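# Comparing Two Grippers on a Simulated Drawer Task

Course project report, November

## Goal

The project asked whether a narrow two-finger gripper or a wider one is the better choice for household drawer tasks. We had one arm model, two gripper models and one controller, all in simulation. The grippers are called Etencombe (narrow) and Hestorum (wide) in our code, so those names are used in the report as well.

## Setup

The test object is a wooden cabinet on a tabletop. Every trial starts from the same arm pose. The controller gets the gripper position and a camera view, and sends a new target pose at each step. A trial ends when the drawer passes the target opening or after 700 steps, whichever comes first.

We left the controller gains alone between grippers. The first runs used the default finger friction, and both grippers slid off the handle so often that the numbers meant very little. We raised friction once, for both, and threw those first runs out.

## Trials

Each gripper got 3,000 trials with small random shifts in cabinet position. A trial counted as a success if the drawer was open far enough at the end and the arm hadn't hit the cabinet top.

Etencombe opened the drawer in 80 percent of its trials. Hestorum did worse, and most of its failures came from the approach. The wider fingers touched the front panel before they were lined up with the handle, and the controller kept pushing. We logged 356 of these early contacts for Hestorum. Etencombe had a few, mostly when the cabinet was shifted toward the arm.

Hestorum was steadier once it had hold of the handle. Its pulls were straighter and it rarely let go partway. With a better approach path it might catch up, but we ran out of lab time before changing the planner.

## Clearance around the open drawer

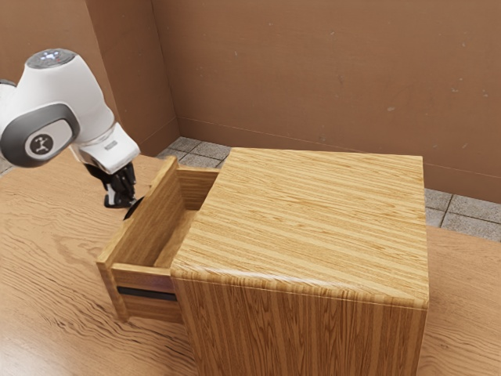 **Zahira Manurung**
Student, simulation and test runs

With the drawer out, the space near its rear panel matters as much as the handle. The fingertips here are just above and behind the back rim, pointing down. A small error in height from a pose like this can put a finger into the panel, so we added a clearance check to the controller for both grippers. It slows the arm when a fingertip gets close to any part of the cabinet.

The check made trials longer. We have not yet rerun the full set with it turned on, and the results above are all without it.

## Left to do

- Rerun both grippers with the clearance check
- Try a side approach for Hestorum
- Put something in the drawer and test picking it up
- Move the log parser out of the main script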